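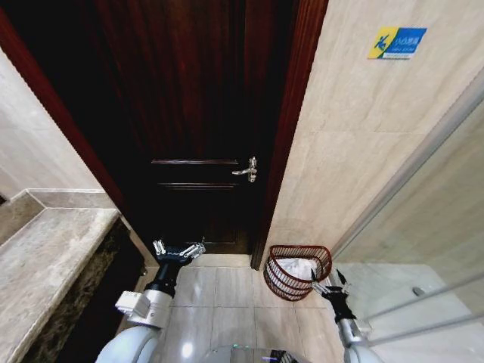 Washroom door, closed, with both grippers open at the start position.

TELEOPERATION SITE CHECKLIST: WASHROOM TASKS
Site: Doviretti guest building, ground floor
Program: Tekach Demonstration Recording
Inspection date: 23 May 2019
Completed before first recording of the day

1. Route and floor
Floor tiles clean and dry: Pass
Path from start position to door clear: Pass
Comment: The tile is glossy. Base speed is to remain on the low setting for all washroom tasks.

2. Door
Lever returns fully when released: Pass
Door swings freely and latches: Pass
Lock disabled for the session: Pass with comment
Comment: The lock was found engaged on arrival and was released by site staff. Operators shall confirm this again after each break.

3. Fixed surfaces
Stone countertop edge, left of door: Pass
Glass shower enclosure, right side: Pass with comment
Comment: The right arm works close to the glass when reaching for the wastebasket. Elbow limit has been reduced in the Koval control software. Do not restore the default limit in this room.

4. Task objects
Wire wastebasket beside door frame, liner fitted: Pass
Basket free of glass, blades and liquids: Pass
Comment: Return the basket to the right of the door frame after every demonstration. Demonstrations begun with the basket elsewhere are to be marked invalid.

5. Arms and grippers
Emergency stop tested from operator station: Pass
Emergency stop tested from floor pendant: Pass
Grippers open and close through full range: Pass
Finger pads, left and right: Action required
Comment: Wear noted on 2 pads. Replace before the lever task is recorded. Grip force is not to exceed 40 percent until this is done.

6. Remote control link
Leader arms aligned with robot arms before engagement: Pass
Video delay within Fesa procedure limit: Pass
Spotter present and in voice contact: Pass

7. Records
Demonstrations on file at start of day: 1,345
Failed attempts retained and labeled: Pass

Result: Approved for wastebasket task. Lever task on hold pending item 5.
Next full inspection: October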